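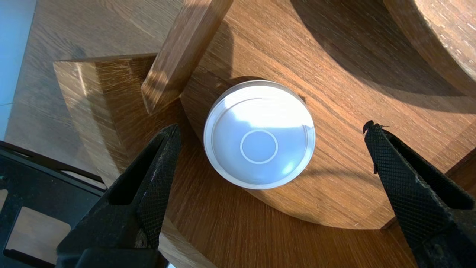

White container with the lid on, wooden board.

The round side table came from Gristach in May and I have been meaning to write about it ever since. I wanted something for the corner that would hold the phone and not much else. The Sowerby one I looked at first was too wide and had no lip, and I knock things off tables.

Assembly took most of an evening. The instructions are the usual drawings with no words, and I put one leg on backward and had to start over.

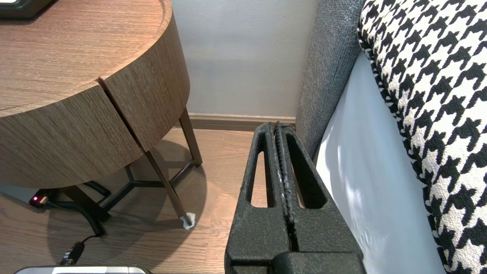
My main worry was the legs on the floorboards. I had the planks redone before I bought any furniture and did not want scratches by the end of the first week. One of the front legs has a white pad or wrapping at the bottom, and I check under it when I vacuum. No marks so far. The cables under there are still a mess. I bought a pack of Drustell clips and have not opened it.
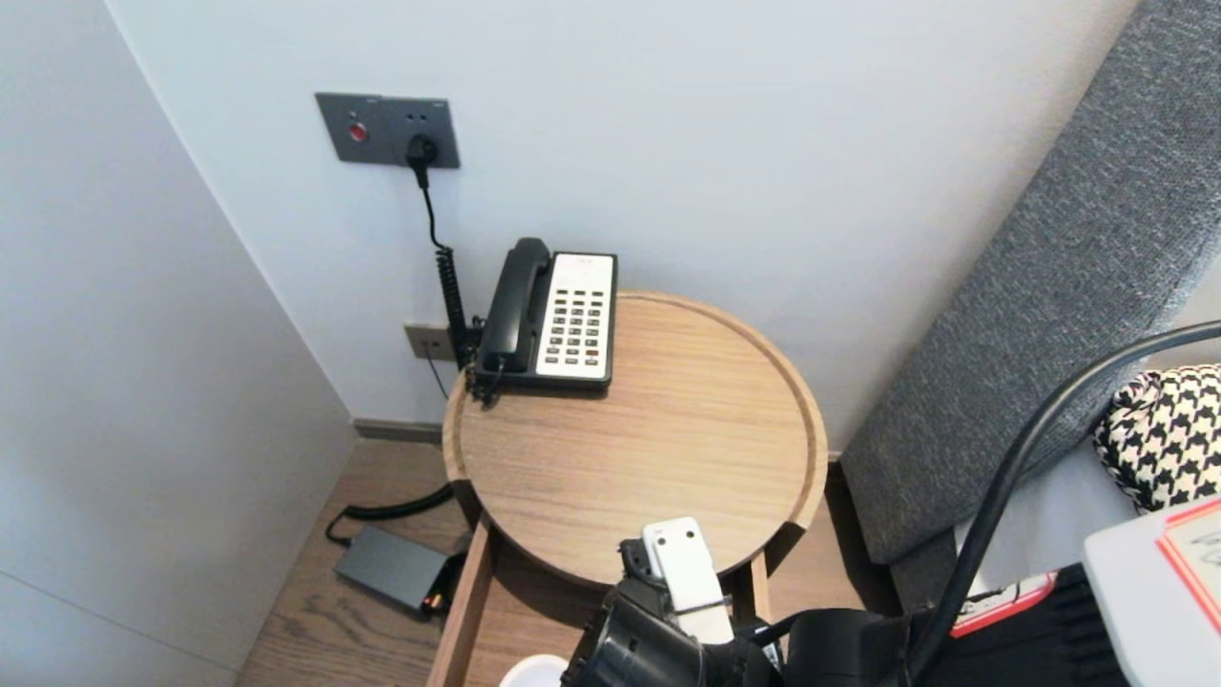
Feb 22, 2024 | 217 words

The landline stays. Cell reception in that corner is bad, and the phone sits fine toward the back of the table. The raised rim was worth paying for. Next job is the power adapter on the floor, which I would like to get up off the planks.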